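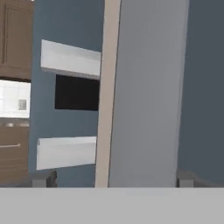
Trarnon Harbor Constabulary History Project
Frequently Asked Questions

Last revised July 2023. If your question isn't answered below, it may be that we haven't been asked it yet, or that we have been asked it and are still arguing.

What was the Trarnon Harbor Constabulary?

A small police force that looked after the docks, the fish market and the ferry landing at Trarnon for a little over two generations. It was paid for by the harbor board, wore its own buttons, and answered to the town magistrate on days when the magistrate was sober enough to be answered to. When the county force took over, the constables were offered transfers. Most of them accepted. The buttons were supposed to be handed in, and very few were.

Was it a real police force or just watchmen with hats?

Real, in the sense that the constables were sworn, could make arrests and could appear in court. Their powers stopped at the harbor wall, though, and everyone in town knew exactly where the harbor wall stopped. The charge books have a number of entries that end with the words "crossed to Cheema Street," which is a polite way of saying the suspect took four steps to the left and waved.

How many constables were there?

Fewer than people think. For most of its life the force had a sergeant and a handful of men. It grew when the herring fleet was in and shrank when the board looked at its accounts. A figure of 80 officers appears in an old guidebook and has been copied ever since. We believe it is a count of everyone who ever served, living and dead, which would have made for an unusual parade.

Did soldiers ever police the harbor?

Yes, before the constabulary existed. A garrison company kept order on the quays under a standing instruction that had been meant to last one winter. The soldiers disliked the work and the dockers disliked the soldiers, and the correspondence between the garrison and the harbor board is some of the best reading we have. The company left in December, and the board spent the following months discovering how much it had been relying on people it complained about in every letter.

Who was the first sergeant?

Torquil Mackay, a former cooper. He could read, write and lift a barrel, and he seems to have been hired mainly for the barrel. His daybooks are neat for the first year and then get steadily worse. Anyone planning to work with the later ones should allow extra time and bring a magnifier.

Is it true that he arrested the mayor?

He arrested a man who later became mayor. The charge was obstructing a gangway with a pig. It was dismissed, the pig was returned, and relations between the two stayed chilly until Mackay retired.

What records survive?

The main series are:

Charge books, nearly complete, with one gap after a flood in the board's cellar
Sergeants' daybooks, first and last decades only
Pay sheets, complete, because money was involved
Letters between the board and the garrison
A box labeled "misc. whistles," which contains no whistles

We also hold copies of court papers touching on harbor cases. The originals are in the county archive, and you will need to ask there if you want to see them.

Are the records online?

Partly. The charge books have been scanned and can be searched by surname, ship and offense. The search tool was built by Dean Blackburn, and it forgives bad spelling, a quality the constables themselves relied on. If you get no results for a name, try it the way it would sound shouted across water.

The daybooks are being transcribed now. There are about 2000 pages in all. We will not be giving a completion date, having given one before.

My great-grandfather was a harbor constable. Can you look him up?

Yes. Send us his full name, any dates you have and the name of the street where he lived, if you know it. We do one search per family at no charge. After that we ask for a small donation toward scanning.

A few words of caution. Family stories tend to promote people. We have been contacted by the descendants of eleven sergeants, and there weren't eleven. Your great-grandfather may turn out to have been a constable third class with a fine for sleeping in the weigh house. We will tell you either way - please don't ask us to leave out the weigh house.

What did "third class" mean?

Less pay and worse shifts. A new man started in the third class, moved to the second after 2 years without serious complaint, and reached the first if somebody above him died or emigrated. The classes had nothing to do with education or skill, although first class men liked to suggest otherwise.

Did women serve in the force?

Not as sworn officers. The board did employ searchers, who were called in when a female passenger was suspected of carrying tobacco or spirits off the ferry. They were paid by the call and appear in the pay sheets under their husbands' names, so tracing them takes patience. Abena Antwi is putting together a list and has identified several by matching payments against court testimony. She would be glad to hear from any family that has a story about a grandmother and a quantity of brandy.

What was the Dumen affair?

The Dumen was a coastal steamer that came in one night with a cargo of sugar and left the next morning with rather less of it. Three constables were dismissed. The sergeant of the day, Gregor Moffat, told the inquiry that he had noticed nothing. The inquiry noted that he had been standing on it.

We get more questions about the Dumen than anything else, so the inquiry papers are available in full as a separate download. They are long. The good part starts with the testimony of the night porter.

Where can I see a uniform?

One tunic survives and is kept in a drawer, flat, away from light. It comes out for open days. The helmet displayed with it for many years has since been identified as a fireman's, and we have stopped displaying it, despite some protest from visitors who liked it better than the tunic.

Why did the force end?

The county wanted one force and the board wanted to stop paying for its own, so for once both sides wanted the same thing. Hamish Rankin's booklet, The Harbor Wall, covers the last years well. He is kinder to the board than we would be. Copies can be had from us by mail or from the Flukora bookshop on the front, if it's open, a matter on which the sign in the door should not be trusted.

Can I use your material in my own book or website?

Text from the transcriptions can be quoted freely if you credit the project. For scans, please write first. We rarely say no, but we like to know where things have gone, having once found the pig case on a tea towel.

I've found a mistake. Who do I tell?

Use the contact form and choose "Corrections." Tell us which page, what it says and what you think it should say, with a source if you have one. "Everybody knows" is not a source, although we'll read it with interest. Corrections are checked against the originals before anything is changed, and the older version is kept on file in case the correction needs correcting.

I have one of the buttons. Do you want it back?

Please. No questions will be asked, apart from what it's made of and whether there are any more.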